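Finishing room notebook, Hedby
22 May 2022

Matte white, second round. Carried over from the previous page: the gloss drift on the Solheim white when it goes over the Ellance primer. Same batch of both as last time. Panels are the birch offcuts, edges sealed, faces sanded to the usual grit and tacked off.

Panel A: primer, overnight, light scuff, one coat of white by roller.
Panel B: as A, two coats, no scuff between.
Panel C: as B, but scuffed between coats.
Panel D: two coats sprayed, scuffed between. Aleksi Laitinen did the spraying and wrote the gun settings on the back of the panel in pencil.

A is too thin. The grain telegraphs through and there is a yellow cast along one edge where tannin has come up through the primer. It will get worse. No more single-coat panels except as controls.

B looks even from straight above and poor at a low angle. Lap marks at each roller pass, slightly shinier than the field. I rubbed one with a dry cloth to see if it would blend and it only burnished. Burnishing is the real trouble with this paint. Anything that slides across it leaves a track, and washing doesn't remove the track.

C is better. Lap marks still there but faint. Adhesion by cross-cut was clean, no flakes on the tape at any of the intersections. The same test on B lifted a few small corners between the first and second coats. The scuff stays in the procedure.

D is the best surface and also the most fragile. The sprayed film is thinner than it looks and the corners are nearly bare. If we spray, the corners need a pass of their own before the faces.

Sanding between coats: tried the gray pad and the 700 sheet. The 700 leaves a finer surface but loads up almost at once with this paint and then drags. The gray pad is quicker and I can't tell the two apart under the topcoat. Gray pad from now on. The remaining 700 goes back in the drawer for the lacquer work.

Humidity was 67 percent when we started and the cabinet took longer to pull it down than I would like. The door seal is flat on the hinge side. Britt-Marie Solberg says the replacement has been ordered from Dristus and should come before the end of May. Until then, hang panels at the far end, away from the door. B was nearest the door, so part of what I have blamed on the missing scuff may be slow drying. I will repeat B at the far end before writing that up as a result.

Rub test: hour counter on the rub rig read 2964 at the end of the run. The felt is due to be changed and I used the old one for all panels so that they would at least be comparable. Order of wear, least to most: C, B, D, A. The felt picked up white from every panel. On D it went through to primer at one corner, as expected.

Cleaning. Wiped each panel with plain water, then diluted dish soap, then alcohol on a folded rag. Water and soap did nothing visible. Alcohol softened the surface of all four and left a dull patch with a raised rim. This needs to be in the care sheet in plain words, as alcohol is what most people reach for when they see a pen mark on a white table.

Tried wax on half of C. It takes the chalkiness off and the hand slides better, but the sheen comes up too far and the waxed half now looks like a different paint. Not pursuing.

Color. The Solheim white is a little cold by itself. Against warm wood it reads colder still, and a customer who picks it from a chip under shop lighting will not see that until it is in the room. Worth keeping a sample of pale flooring at the desk and laying the chip on it. The warmer white from the same range is an option but covers badly, probably three coats.
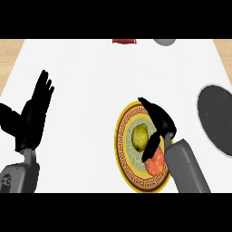 Render. Matte white top over light wood floor.

Wide flat tops are the hardest case for this finish. There is no edge or molding to hide a lap mark, and a window at the far end will pick out every one. For anything larger than a side table I would spray or not offer it.

To do:
- repeat B at the far end of the cabinet
- new felt, then rerun C and D only
- corner pass first on the next sprayed panel
- ask the supplier if the Ellance primer comes in a stain-blocking version
- draft the alcohol warning for the care sheet, Britt-Marie to read
- Aleksi to copy the gun settings from the back of D into this book before the panel gets cut up

Left A on the south sill to see how far the yellowing goes. Please don't move it.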